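Course: Planning and Buying Equipment for Automation
Handout 4 — Budget for a garment handling cell
Version 7/1/18

1. Start from the task

Before you ask a supplier for a price, write in one sentence what the cell must do. For our course case, the company Ferlow wants to test the folding of T-shirts on a table. Cloth has no fixed shape, and this makes the choice of gripper more important than the choice of arm. A gripper that is good for boxes can be a bad purchase for cloth.

Look first at the contact point. How thick is the material, and how much of it must be held at one time? Ask the supplier to show the grip with your own garment.
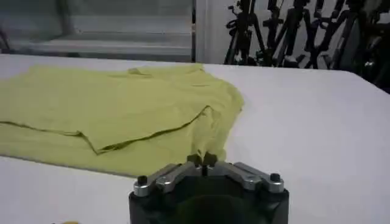

Fig. 1. Two fingertips closed on a gathered section of a yellow-green garment.

In the Ferlow plan, fingertips are a consumable. Students often put them in the same line as the gripper, and then the budget for the second year is wrong. Please use a separate line.

2. Lines of the budget

Prices are in course units, for one work place.

Gripper, Jamov offer: 1,411
Gripper, Gretis offer: 862
Spare fingertips, one set: 23
Table with light top: 185

The Gretis offer is cheaper, but it does not include the wrist cable and the mounting plate. The Jamov offer includes both. You must bring the two offers to the same content before you compare them. Write to the supplier and ask for the missing prices — do not guess them.

3. Count the space also

Many plans draw only the table and the arms. A real work place needs room for the stands, the cables and a person who walks behind. Measure the floor with the tripod legs open, and keep this area in your drawing.

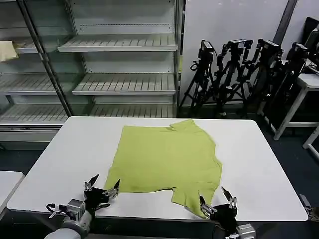
Fig. 2. Two-handed work place with T-shirt on a white table; tripods stand behind.

If two hands work on one garment, every price connected with the hand is multiplied by two, including the spare parts. The table is paid once. Training and service are usually paid once too, but check this in the contract. In the Pîrvu case from last semester, service was charged for each gripper, and the group saw it only after the order was signed.

4. Delivery time

Ask for the delivery time in writing. If the cell must run in November, the order for the grippers should leave before the order for the table.

Homework: prepare the budget for a two-handed cell with both offers. Mark with a question mark each price that you do not have yet, and write the name of the firm that must give it.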